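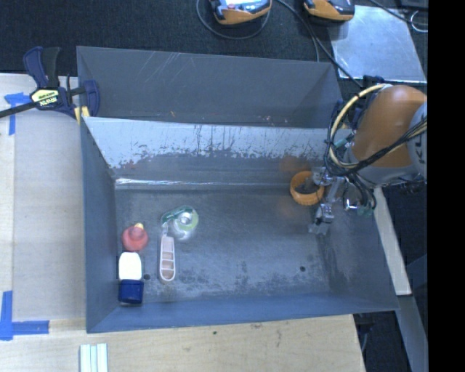 去年在 Palar 站做过计时员的一位参加者写信给我们说，她报名以前以为要很懂足球，后来发现最需要的是站得住和听得清哨子，希望我们今年把这一点早些写出来。好，我们今年写在前面。

Eltotden 业余足球联赛 招募比赛日工作人员和球员体验组

Eltotden 联赛的春季阶段从四月开始。今年报名的球员一共是 244 人，比上个赛季多，所以比赛日的人手也需要增加。我们现在招两类人：比赛日工作人员，和球员体验组的参加者。两类的条件不一样，请您先看完再报名。

一、比赛日工作人员

工作的地点有两个：Palar 球场和 Hartono 体育公园。您可以选一个，也可以两个都选，但是同一天只安排在一个地点。

需要的岗位如下：
记录台：填写首发名单、进球、红黄牌和换人。字要写得清楚，因为裁判赛后要在上面签字。
第四官员助理：举换人牌，检查替补球员的球鞋和护腿板。
场边计时：上下半场各一次，伤停补时由主裁判决定，计时员不要自己加。
捡球：比赛时站在指定的位置。球门后面的位置请不要坐下。

每个比赛日的工作时间是 5 个小时，包括赛前的布置和赛后的收拾。报酬是每小时 50 元，比赛日结束以后当天结算。午饭由联赛提供，有素食，请在报名的时候写明。

我们希望您：
年满十八岁；
能用普通话和球员交流，会一点儿英语更好，我们有两支球队的队员多数不说中文；
知道越位和任意球的基本规则，不知道的话可以参加培训；
在春季阶段至少能来四个比赛日。

裁判证不是必须的。有裁判证的人，请把证件的照片一起发过来，我们也许会问您愿不愿意做助理裁判，助理裁判的报酬另外计算。

二、球员体验组

这一组是给没有踢过正式比赛的成年人准备的。每周五晚上七点在 Hartono 体育公园训练，由联赛的教练带领。前几周练传球、停球和站位，以后开始打小场比赛。春季阶段快结束的时候，体验组会分成 2 个队，打一场完整的十一人制比赛，上下半场的时间比正式比赛短一些。

参加不收费。球和训练背心由我们准备，球鞋和护腿板请自己带。人工草地不可以穿铁钉的鞋，这个规定没有例外。

体验组特别欢迎愿意当守门员的人。上个赛季的体验组里，想踢前锋的人非常多，守门员只好轮流做，训练的效果不太好。如果您愿意守门，请在报名表的“位置”一栏写清楚，联赛可以借给您手套。

身体方面的要求：心脏有问题、膝盖或者脚踝最近受过伤的人，请先问过医生。报名的时候要签一份健康声明，没有签的人不能上场。

三、培训

比赛日工作人员要参加一次培训，地点在 Palar 球场的会议室，晚上六点半开始，两个小时。内容是记录表的填法、换人的程序，还有遇到争吵的时候怎么办。最后这一点请您重视：工作人员不参加球员和裁判的讨论，有人对判罚不满意，请他找自己的队长，队长可以在比赛以后写书面意见。

培训的时间也按小时付报酬。

四、怎么报名

报名通过 Nistex 平台进行。在平台上搜索“Eltotden 春季”，选择“工作人员”或者“体验组”，填好表格以后提交。两类可以同时报，但是周五晚上有训练，那一晚的比赛我们就不会给您安排工作。

表格里请写：姓名、年龄、手机号码、能来的日子、想要的岗位或者位置。有过相关的经验可以简单写几句，不需要很长的简历。

没有 Nistex 账号的人，可以到 Palar 球场的前台拿纸的表格，前台的开放时间是下午两点到晚上八点。

我们收到表格以后，一个星期之内会给您答复。如果岗位已经满了，您的名字会放进候补名单，有人不能来的时候我们按照报名的先后联系。

五、几个常常被问到的事情

下雨的时候比赛照常进行，打雷的时候暂停，由主裁判决定什么时候恢复。比赛在开始以前取消，工作人员已经到场的，付两个小时的报酬。

工作人员穿联赛发的外套，赛季结束以后请还给我们。

给正在参赛的球队踢球的人，也可以报名做工作人员，只是不能在自己球队的比赛里工作。

如果临时不能来，请最晚在前一天的中午通过平台告诉我们。没有通知而缺席两次的人，这个赛季后面的比赛日就不再安排了。

Eltotden 业余足球联赛 竞赛组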